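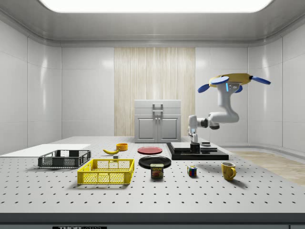
Simulated table, gripper over the black cup.

Junadel Equipment Planning Group
Minutes of the meeting held on October 23, 2019, small meeting room, Wondgate building

Present: Heather Nisbet (chair), Shafiq Dewan, Sunita Chauhan, Caradog Ellis
Apologies: Prys Dafis
Minutes taken by: Shafiq Dewan

1. Minutes of the last meeting

The minutes were accepted with one correction. Under item 4 it was written that the table would be bought from Foledberg. It should say that Foledberg was asked for a price. No order was placed with them.

2. Matters arising

Caradog has measured the door of the lab again. A table in one piece will go through if the door is taken off its hinges. He asks that the supplier is told this before delivery and not on the day.

The question about the floor is still open. Prys had promised to write to the building office and the group does not know if he did it. Heather will ask him.

3. Simulated work and what it means for the purchase list

Sunita reported on the simulation. The model now has the arm, the perforated table, the cabinet, the plates, the crates and the small objects. She is content with the layout but not with the speed. On her present computer it is slow to run many trials, and she must leave it working during the night.

Caradog asked if we should wait with buying until the simulated trials are finished. Sunita answered that the table and the objects will be needed in any case. What can wait is the choice of gripper fingers. She would like to compare the narrow and the wide type on the mug and on the banana before we pay for either of them. The group agreed to this.

Heather asked for the list to be divided in two parts: things which we order now, and things which depend on the trials. Shafiq has made this division and it is given under item 5.

4. Table and mounting

Two offers have come. Foledberg offers a perforated table with the holes already threaded. Watkins offers a table of the same size with plain holes, and the threads are done on request at extra cost. The Watkins delivery time is 30 days from the order. Foledberg did not give a delivery time, although it was asked twice.

There was a long discussion about the threads. Caradog's opinion is that we will not use most of the holes and could thread the ones we need in our own workshop. Sunita did not agree. In her experience the fixed positions are changed every few weeks and the workshop is not always free. She prefers to have all of them done from the beginning.

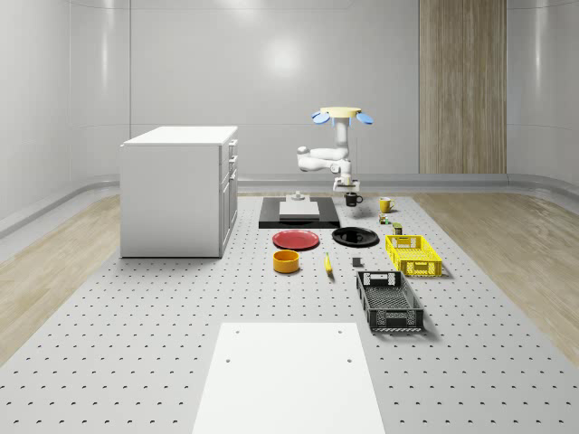
It was also noted that a cabinet standing on the table takes space which we pay for. Caradog proposed to put the real cabinet beside the table on the floor. Sunita said that the drawer must then be at a height the arm can reach, so a low cabinet would need a frame under it. Caradog will draw both possibilities with measurements. Until the drawings are seen, the cabinet is not to be ordered.

Decision: Shafiq will ask Watkins for a price with all holes threaded. If the answer is inside the amount reserved for the table, Heather may approve the order by e-mail without a further meeting.

5. Budget

The faculty will carry 70 per cent of the table cost. The remaining part comes from the group's own account. The faculty does not contribute to computers or to small parts.

To order now:
Table, supplier as decided under item 4
Graphics card for Sunita's computer, £671
Plates, mugs, bowls, crates and other small objects, £163 together

To order after the trials:
Gripper fingers, narrow or wide
Cabinet, and frame if required
Spare cable set

Heather found the price for the small objects high. Shafiq explained that it includes a second set of everything, so that a broken mug does not stop the work. Caradog suggested to buy the second set only for those things which can break. The crates and the puzzle cube would then be bought once. Shafiq will make the list again and send it round. The sum of £163 stays as the upper limit.

The graphics card was approved. Sunita asked if it can be ordered this week and Heather confirmed.
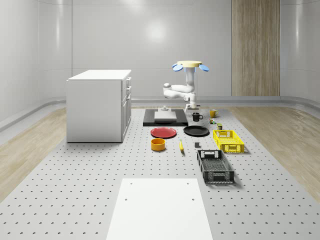
Simulated layout with the crates at the right and the white board in front.

6. Position of objects on the table

Sunita wishes that the real table will be arranged in the same way as the simulated one, at least for the first period. Otherwise the results cannot be compared. She will prepare a drawing where the position of each object is given by row and hole, starting from the front left corner.

Caradog asked if the crates must be so near to the plates. He is thinking about the person who puts the objects back between the trials and has to reach over them. Sunita will look at moving both crates outwards, and will change the model first if she does it.

7. Safety

The risk assessment must be finished before the arm has power. Prys has the form from the previous lab and it can be adapted. Heather reminded the group that the emergency stop has to be reachable from both long sides of the table, and this may need a second button. No price is known yet. Caradog to ask.

8. Any other business

The storeroom key is missing again. Whoever has it is kindly asked to return it to Heather.

Any equipment money not spent by May goes back to the faculty. Shafiq asks everybody to send invoices to him directly and not to leave them in the tray.

Actions
Shafiq: price from Watkins with threaded holes; new list of small objects; order graphics card
Caradog: cabinet drawings; price of second stop button
Sunita: finger comparison; table drawing; position of crates
Heather: speak with Prys about floor and risk assessment form

Next meeting: when the answer from Watkins has come. Shafiq will send the invitation.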